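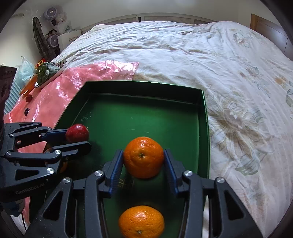
Preguntas frecuentes sobre el fondo para imprevistos de la vivienda

Comprar la casa es una cosa y mantenerla es otra, y de la segunda se habla muchísimo menos. En Edano llevamos tiempo contestando dudas de compradores recientes y nos encanta el tema, de verdad. La idea de base es facilísima: el dinero de la casa se guarda aparte del dinero de cada día, como las mandarinas y la manzanita roja en su bandeja verde, todo junto en un mismo recipiente y sin mezclarse con lo demás. Hemos reunido las preguntas que más nos llegan, con las respuestas de Greer Tosh y Frans De Bruijn.

¿Qué gastos cubre este fondo?
Los que llegan sin avisar y no admiten espera: una caldera que se para, una fuga, una persiana rota, la derrama que aprueba la comunidad en pleno invierno. El IBI, el seguro y la cuota de la comunidad no entran, porque ya sabes que van a venir. Esos van al presupuesto mensual.

¿Cuánto tengo que apartar?
Depende de la edad del edificio y de lo que se haya reformado. Greer suele proponer empezar con el equivalente a 4 cuotas de la hipoteca y revisar la cifra cada septiembre. Si la instalación eléctrica es antigua, mejor ir un poco más arriba. ¡Y si de momento solo llegas a una cuota, ya tienes una cuota más que ayer!

Me he quedado a cero después de la firma. ¿Por dónde empiezo?
Por una cantidad pequeña y automática. Cameron Urquhart, lector de esta página, empezó con 40 euros a la semana, que salían de su cuenta todos los miércoles - ni se enteraba, nos escribió - y con eso pagó el arreglo del calentador sin tocar la tarjeta. Puedes subir la cantidad cuando terminen los gastos de la mudanza.

¿Dónde guardo el dinero?
En una cuenta separada, a tu nombre (o al de los dos, si compráis en pareja) y de la que puedas sacar el dinero enseguida. Una cuenta remunerada sin comisiones va estupendamente. Los depósitos a plazo dan a veces un poco más, pero mira bien la penalización por cancelarlos antes.

¿No sería mejor amortizar hipoteca?
Gran pregunta, y de las que más discutimos aquí. Frans prefiere llenar primero el fondo y amortizar después. Lo que entregas al banco reduce intereses, sí, pero no lo recuperas si se rompe la caldera el mes siguiente. Antes de amortizar, pregunta también por la comisión que figura en tu escritura.

¿El seguro del hogar no lo paga todo?
Ojalá. Casi todas las pólizas excluyen el desgaste y la falta de mantenimiento, y muchas llevan franquicia. Lee las exclusiones con un café delante y apunta las dudas para tu mediador.

Vivo de alquiler. ¿Me sirve de algo?
¡Claro que sí! Una versión reducida te ayuda con la fianza del siguiente piso, la mudanza o ese electrodoméstico que es tuyo y no del casero.

He tenido que gastarlo. ¿Y ahora?
Para eso estaba. Retoma la aportación de siempre en cuanto puedas y apunta en qué se fue el dinero, te vendrá bien para calcular el año próximo.

¿Puedo enviar mi propia pregunta?
Por supuesto. Rory Shearer lee el buzón de consultas los miércoles y añade aquí las que se repiten.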